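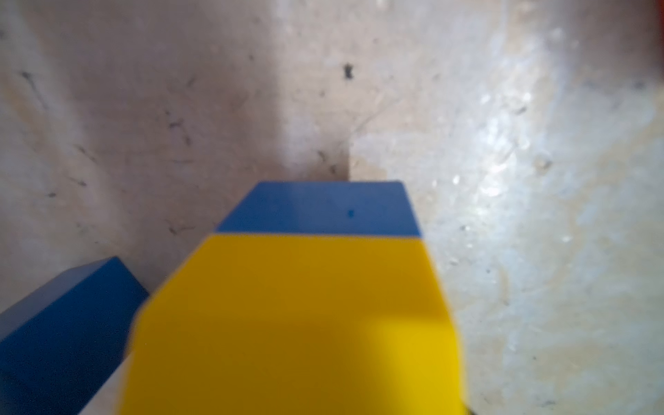
Windetti Twin Bench: the gallery

2 September 2022

The Windetti Twin Bench is a pair of small robot arms on a shared rail, with an enclosure to put them in and a software license to argue with. It is sold to people who want to try two-handed jobs on a tabletop and don't have an engineering department. We have had the rental version since January, on the Clillell plan, and the full write-up is in the reviews section for anyone with an evening free. This page is for readers who skip to the pictures. We know who you are. We have the statistics.

A few things first, mainly for the people who wrote in after the last gallery.

Yes, it comes flat. The enclosure is aluminum posts and panels, and the assembly booklet claims 90 minutes. It took us until dinner, with a break to look for a bracket that was already installed. The posts are stiff and the corners came out square on the second try. The booklet is printed in gray on slightly lighter gray and refers throughout to "the long screw," of which there are several lengths.

Yes, you can choose the wall panels. The patterned set is from Rizvi and costs extra. We ordered it after reading on the Windetti forum that plain walls were making people's results look better than they deserved, which seemed like the kind of problem we wanted to pay to have. The sample card was the size of a stamp. At full size, the plaid has a good deal more to say for itself.

The arms bolt to the front rail, one to a side, and this is the best part of the design. You can slide a base over, tighten it down and be working again before your coffee cools. Calibrating after you've moved one is a separate matter and a separate cup. The routine asks you to confirm each joint, then asks whether you're sure, then asks for the license key.

Noise is lower than we expected from the demo video, which had a lot of music on it. Both arms running together sound like a printer thinking things over. The fans come on when they feel like it.

The grippers are plain two-finger ones, and we came to like them. They're good on building blocks, fair on anything with a handle, and on soft goods they have the touch of somebody picking up another person's sock. Windetti sells a padded set of fingers. We tried those for a week and went back to the plain ones, partly on performance and partly because the padding collected lint.

For our own sessions we mixed hard things with soft ones and left the easy ones in for morale. A block is a very forgiving object. It has flat sides and it doesn't mind being dropped. Plush is harder, footwear is harder still, and anything with a cable attached should be treated as having plans of its own.

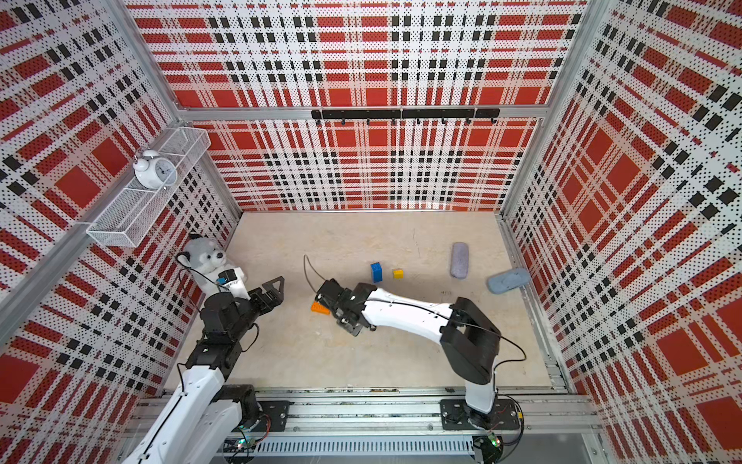
Both arms low over the floor, the right one reaching for the orange block and the left one open beside the husky. The clock has the best seat in the house.

On the hook bar: it comes with the rail kit, in joined segments, and the hooks are small. A key ring is fine. A mug is optimistic. The wire basket is an add-on from Trodero and went up without a fight, the only item in the order that did.

Readers ask about reach more than anything else. Two arms on the same rail can cover most of the floor between them, and either one can get a fair way into the other's half. The software is supposed to stop them from meeting. It does, in the sense that one arm halts and the screen shows a yellow triangle, and then you walk over and press the button. On a crowded floor you will press it often. We started leaving a wider lane down the middle and our tempers improved.

Cables deserve a paragraph. The ones on the arms are routed neatly when you unpack it, and they stay that way if you leave them alone. Anything you add yourself will loop up into the work area sooner or later. The kit includes 4 cable clips. We would like to meet the person who settled on that figure, and we would bring them the other 200 we bought.

What it costs: we paid the Clillell rental rate, which covers the arms, the rail and the enclosure, with the Rizvi panels and the Trodero basket on top. Support is by email. They answer, they are polite, and they would like you to try turning it off.

Would we keep it? For a classroom or a small workshop, yes, with somebody patient assigned to the calibration screen. For anyone hoping to have the laundry folded by the weekend, it's a long rail and a short weekend. The plan lets you return it with a month's notice, and we have drafted the notice twice and sent it neither time.

The next gallery will cover the padded fingers, lint included. The full review, with the session log from our first 100 runs, is linked in the sidebar — the log is long and repeats itself, and so did the runs.

Filed under: Bench kits, Two-arm, Rentals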